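The Sliding Door

They had been given the door on the Monday and told to have an opinion by the end of the week.

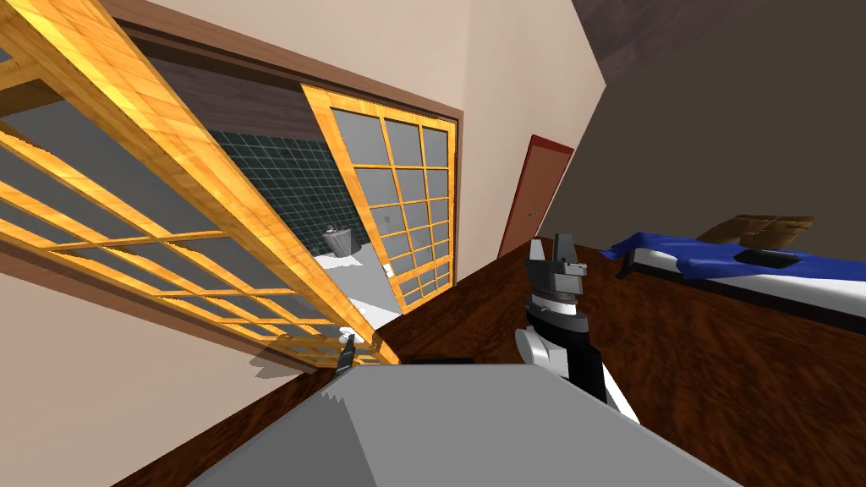
My mother couldn't manage a sliding door like that either, not after her wrist, and she had eighty years' practice, wrote Skarnus, the other firm on the contract. The message went to everyone on the list. It ended by saying that if a machine could open the bathroom for a person at night, it would be worth more than one that could fold a shirt.

She read it twice and went back to her desk. Her job at Clallex was to watch the runs and write down whether the chore had been done. The chore list had 30 items on it. Making the bed was number four. Opening the door to the bathroom was number eleven, and it had been put there by someone who thought it would be easy.

The room was a made-up one, drawn by a computer, with a low bed, a dark wooden floor and a screen door with frosted panes. Beyond the door were green tiles. She had looked at it for so many hours that she had started to think of it as somewhere she had once stayed. She knew which side she would have slept on.

The first 300 runs had been done before she joined. She had the notes from them. Whoever wrote them had used the word "nearly" a great deal, and then, some way down the page, had stopped using it and just put "no".

She started the next batch after lunch. The fingers went out to the door, closed on the edge of the wood and pulled. The door came a little way and stuck. The arm pulled again, in the same direction and with the same force, and the door stayed where it was. A person would have lifted it slightly. Anyone who has lived with an old sliding door knows to do that, and does it without putting down whatever is in the other hand.

She wrote: Gripped. Pulled. Did not open.

In the next run it opened. She sat up. The run after that it didn't, and she could see no difference between the two.

At four the man from upstairs came down with his coat on. He wanted a figure. The people at Frota ran care homes and had asked a simple question, which was whether the thing could do the chores yet, and he would like to tell them something before they rang again.

"Which chores?" she said.

"The ones on the list."

"It can pull a sheet straight, if the sheet's lying more or less how it expects. It can pick things up off the bed."

"And the door?"

"Sometimes."

He thought about this. "Could I say often?"

"I wouldn't."

He looked at her screen for a bit. The arm was reaching for the door again. It got hold of the wood quite gently, and the two of them waited.

"Come on," he said to it, under his breath.

It opened. He was delighted. He said there you are, then, and did up his coat, and asked her to put that one in the report. She said she would put all of them in the report. He said of course, yes, all of them, but that one near the top.

When he had gone she made a cup of tea and wrote to Skarnus. She asked how his mother had managed with the door in the end. She hadn't meant to send it to the whole list, but she did.

The answer came while she was washing the cup. They had taken the door off, he wrote. His brother lifted it out one Sunday in August and put it in the shed, and they hung a curtain. His mother complained about the curtain for a year and used it without any trouble. It cost less than the taxi to the hospital had.

She let the batch run overnight. There were to be 1000 in all, and in the morning there they were in a long column, yes and no, mostly no, with a patch of yeses in the middle that she couldn't account for. She went through the patch slowly. In each of those runs the fingers had taken hold lower down than usual, and the door had come back smoothly along its track. She had no idea whether it had learned that or only happened on it.

She set up another 220, to make 1220, all starting low. Then she opened the report. Under item eleven there was a box for comments, with room for one line. She wrote that the machine could open the door if it took hold in the right place, and that it did not yet know where the right place was.

She read that over and left it. In the box for suggestions, she typed "curtain" — then took it out, went to see if there was any milk, came back and put it in again.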